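Handout 7 – buying a simulator kit: the Nara kitchen pack

Read before lab. Notes are rough, fix your own copy.

What Nara sells: a ready-made set of simulated kitchens plus a gripper model with a wrist view. You bring the policy, they bring the rooms. Licence is per seat, 19 seats for us until December. Main rival is Atberg – cheaper, fewer objects, slower support.
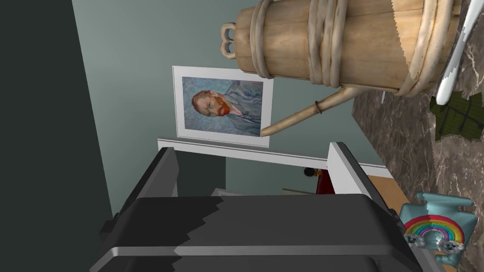
Object library first. 111 items in the pack we have, mixed quality. Textures are good, shapes less so. Look at the wooden watering can – staves and rope hoops fine, but the right end goes to jagged steps where it clips into whats around it. Ask yourself if that matters for your task. For grasping, maybe yes. For a policy that only needs to find the thing, probaby not.

Physics next. Default step is coarse, change it before you log anything. Contact settings live in the scene file, not the robot file (everyone looks in the wrong one). Koutsoukos wrote the contact plug-in and sells it seperately, we have it on the lab machines only.

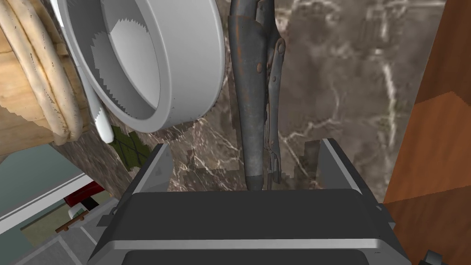 Reset time – almost 3 seconds per episode on the old workstations. Sounds small, adds up overnight. Batch your resets. Seeds are saved with each run, keep them, no seed no marks.

Support: Zoltumham resells the kit and answers the email. Slow in the mornings, better after 2 pm. Send the log, they will ask for it anyway.

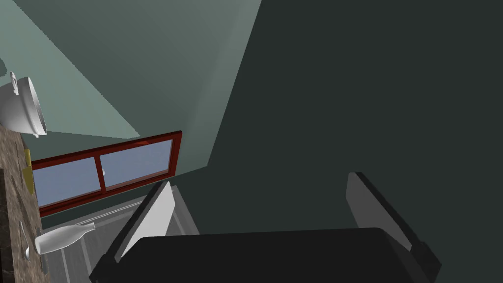
Export is the weak spot. Joint data comes out clean, wrist view comes out in one big file and you split it yourself. Script is in the course folder.

For next time: one page, Nara or Atberg, pick one and defend it. Price, objects, contact, export. Bring a printed copy.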